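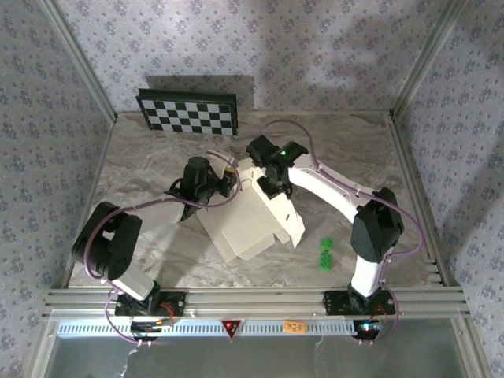
Section 4. Carton Folding Task: Set-Up and Daily Checks

Applies to the Tamihana two-arm table cell, with both arms on the front rail. Complete Section 3 (power and emergency stop) before starting.

4.1 Before you power on

1. Check that both base mounts are tight on the rail. Push each base sideways by hand. If it moves, tighten the clamp and repeat 4.3 in full.
2. Follow each purple cable from the gripper back to the base. It should hang in an open loop past the shoulder and elbow. A cable pulled straight at any point is too short for the folding motion.
3. Look at the wiring at both bases. Push any loose connector home.
4. Wipe the table with a dry cloth. Crumbs of board under the carton will tilt it.
5. Lean the checkerboard upright against the back wall, toward the left side. Leave it there during normal running.

CAUTION: Keep hands out of the cell whenever the arms are powered. The arms can drop when power is removed. Support both before you switch off.

4.2 Power on and home

1. Switch on the supply and wait 50 seconds for the controllers to start.
2. Open Briver on the host computer and select the cell.
3. Press Home Left. Wait for the arm to stop.
4. Press Home Right.

Note: Do not home both arms together. Their paths cross over the middle of the table.

If either arm stops short, Briver shows code 714. Clear the code, switch off, move the arm by hand to its rest position and start again from step 1. If the code comes back, check the cable loop at the elbow first.

4.3 Check the arm positions

1. Place one white carton blank in the center of the table with the flaps loosely open.
2. In Briver, run Reach Test at 23 percent speed.
3. Watch both grippers come in over the blank. Keep one hand on the stop button. 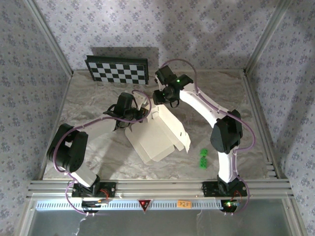

4. Pause the test when the grippers are at their closest. There should be clear space between the two wrists. If they are close to touching, increase the offset for the right arm and run the test again.
5. Check the cables once more with the arms paused. The right one needs a high loop over the wrist.
6. Resume and let the test finish.

Note: The small green cubes belong to the Andale sorting task. They can stay on the table to the right of the blank if they are clear of the flaps.

4.4 Check the fingers

The yellow fingers wear at the tips and should be inspected every 200 cycles, or sooner if the grippers start to slip on the board.

1. Switch off and support the arms as described in 4.1.
2. Look for cracks around the cutouts. Replace the finger if you find one.
3. Check that the tips meet evenly. If one sits ahead of the other, loosen it, line it up and tighten it again.
4. Power on, home both arms and open the wrist camera view in Briver.
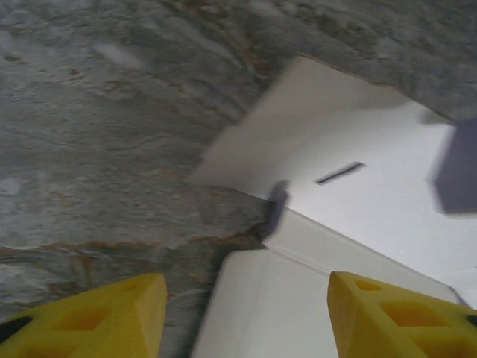

5. Confirm that both fingertips show at the bottom of the view, one on each side. If one is missing, the camera has turned in its bracket.
6. Judge focus only with the arm stopped. Blur while the arm is moving does not call for a lens adjustment.
7. After any change to the camera or its bracket, run the checkerboard calibration in Section 6.

Replacement fingers are ordered from Fetamden as a left and right pair. Do not fit a new finger opposite a worn one.

4.5 Record

Enter the cycle count, any codes and any parts changed in the cell log. Questions about this section go to Vy Từ.

Section last revised 14 May 2024.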